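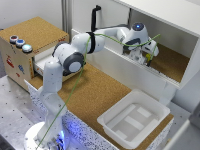
The neighbors said it would never get past the cabinet, and the man who built it admits they had a point for most of a year. He runs the arm from a shared workshop in Pretcombe, where members pay for a bench and a key, and he has been trying to get it to do one thing well: move small parts between a cabinet, a box with a drawer and a tray, without anyone standing next to it.

"People ask what it makes," he said. "It doesn't make anything. It puts things where they go."

He repairs clocks and small instruments in the evenings, and the project, which he calls Cù, started as a way to keep parts in order while he worked. He bought the arm used, for less than he had expected to pay, and spent more on everything around it. The total so far is $800 on top of the arm, a figure he keeps in a notebook along with the receipts.

Most of that went into the surroundings. He put cork on the table, on the floor of the cabinet and on top of the box. Before the cork, small parts slid or bounced when the fingers let go of them.

"I spent weeks on the grip. I changed the speed, I changed the force. Then I glued down some cork and most of it went away. I was annoyed, to be fair. I could have done that in the first week."

The cabinet was the hard part. The arm has to come in through the open front with the gripper pointing down, stay clear of the roof and let go without touching the lip. In the open, he said, there are a lot of ways to reach a point. Inside a box there are very few, and the software he started with kept picking bad ones. He now uses a program called Stollex, which another member had set up for a different job, and he gives it a simple model of the cabinet to plan around.

"I made the model a little smaller inside than the real thing. It thinks it has less room than it has. That fixed most of the knocks."

Cables took longer than he planned. The first one he ran was too short and pulled tight when the wrist turned. He replaced it with a longer one and left slack at the elbow — too much slack, according to the woman at the next bench, who has watched it catch twice. He agrees and has not fixed it.

"It's on the list," he said. "The list is long."

His test is a run of 100 moves with no help. In November he got to 24 before a part landed on its side and the fingers closed on nothing. The arm carried on as if it had the part, which bothered him more than the drop did. He has since ordered a small sensor from Kalell and plans to have the arm check its grip before it leaves the cabinet.

He is less sure about the drawer. Pulling it open works if the gripper meets it square, and pushing it shut is easy. Opening it partway and stopping is something he has not solved to his own satisfaction, and he may give up on it and leave the drawer out a little.

Other members have asked to use the setup, and he has said yes, with conditions. Nothing heavy goes in the cabinet. Runs stop at 8 in the evening, when the sewing group comes in and wants the room quiet. Anyone who moves the tray puts it back.

"They move the tray," he said. "I've started marking the table with tape."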